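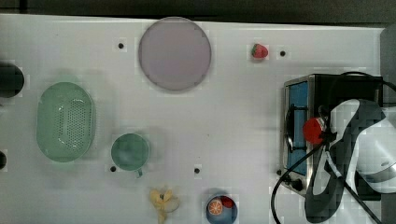 Kitchen table setup, red object in the gripper, over by the toaster oven.

Forum > Manipulation > Data collection
Thread: How much should we shuffle the table between demos?

drokby_bench wrote:
We are collecting teleop demos for a toaster oven task on a white table. The oven stays on the right and everything else is clutter: plate, colander, cup, banana, a strawberry, a small blue bowl with food in it. One arm. The policy gets camera images and joint positions and nothing else.

We have 351 demos that I would call usable. The operator resets the table by hand after each one. Up to now the rule has been to put the clutter back more or less where it was and only move the thing being picked up. On Thursday I trained on the full set and got a policy that does fine if the table looks like the training table. Slide the plate over a hand's width and it hesitates. Take the colander away and it reaches for the wrong spot.

So the question is how much to shuffle. Every demo, every tenth demo, or leave it alone and collect more of the same?

Episode length is 90 seconds max. Most are well under that.

Flutix wrote:
Every demo. The colander should not matter to the policy at all, and the only way it learns that is if the colander is all over the place in the data. You taught it that the colander is a landmark.

cletus_t wrote:
I would not go straight to every demo. We did that on a drawer task and the operators got slow and sloppy. The resets took longer than the demos. By the end of the day people were putting things in the same four or five places anyway because that is what tired people do. We got fewer episodes and they weren't very random.

What worked for us was a printed layout sheet. Ten layouts, ten demos each, then a new sheet. Operators like it because they don't have to make anything up.

Flutix wrote:
Ten layouts is ten landmarks.

cletus_t wrote:
It was a lot better than one. I'm describing what we ran, with the numbers we had. 199 demos over the sheets beat a bigger fixed-layout set on the held-out tables.

Jean Morrison wrote:
Both of you are right for different stages. At 351 I would use the sheets. When you have a couple thousand, go random and don't worry if the operators have habits, because between four or five people the habits spread out.

Two questions for drokby_bench. Do your tabletops have marks or holes the policy could be using? And what does the overhead view look like? If the camera sees past the table edge, then that is fixed background in every single episode.

drokby_bench wrote:
Yes to both. There are five small dark holes in the top and they have never moved, obviously. The overhead camera also gets the floor past the table and the blue rail along the bottom.
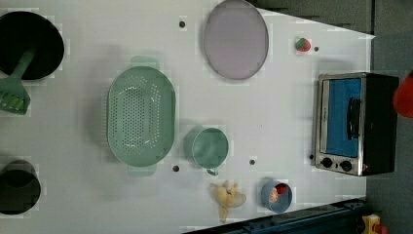

I had thought of the holes as harmless. The oven has one right at its left side in every demo, so if the network wants to know where the oven is it can find that dot and be done. I could cover them with white tape, but then the tape is fixed too. Could also cover a random few each session.

I should also say the pot on the left has not moved since we started. It is heavy and the operators leave it. The spatula moves a little.

Jean Morrison wrote:
Move the oven. If you only change one thing, change that. It doesn't have to go far. Two inches one way, turn it a few degrees, ten demos, then again. Holes stop being useful as soon as the oven isn't tied to them.

I wouldn't bother with tape.

Nakamura wrote:
Disagree about the oven, at least for now. If the arm base is fixed and the oven is near the end of its reach on that side, moving it changes which approach angles are possible. You'll get demos where the operator has to fight the wrist, and those are bad demos. Check reach first. Mark out the region where the operator can still do the task comfortably and stay inside it.

Also crop the image. Cutting off the rail and the floor costs you nothing.

cletus_t wrote:
Cropping does cost something if the arm comes in from that side. You want to see the gripper before it is over the table. I'd black out the rail and leave the rest.

Nakamura wrote:
He has joint positions. It knows where the gripper is.

cletus_t wrote:
It knows where the joints are. Whether it has hold of the thing is something it has to see. Our policy got noticeably worse at re-grasping when we cropped. Could have been another cause, we changed the lighting the same week.

Flutix wrote:
Then you don't know it was the crop.

cletus_t wrote:
No. I said that.

dukis_lab wrote:
Something smaller. What are you doing with failed attempts? If the operator drops the object and picks it up again, keep it. We used to throw those out and the policy had no idea what to do after a drop. Now we only toss an episode if the operator gave up or a cable got in the way.

On cables, keep an eye on the one hanging in front of the oven. We had one that hung a different way each morning and it showed up in the results.

drokby_bench wrote:
We've been throwing out the drops. They are still on disk, so I can put them back in. The cable is a fair point. I'll clip it up.

Plan for now: five layout sheets, ten demos each, and the black pot has to be in a different place on every sheet. Oven moves between sheets, inside whatever region Nakamura's reach check gives me. No tape. I'll train once with the rail blacked out and once without, same data, same seed, so there is one clean comparison in this thread.

Flutix wrote:
Run three seeds. With a set that small, one seed against one seed won't tell you much.

drokby_bench wrote:
Three seeds each, OK. That is most of a weekend on our machine.

Jean Morrison wrote:
Log the layout number with each episode. We have 3422 episodes from January where the layout was never written down, and now I can't split them for a held-out test without watching them all.

drokby_bench wrote:
Adding a field for it to the operator screen now. It won't let them start recording until it's filled in.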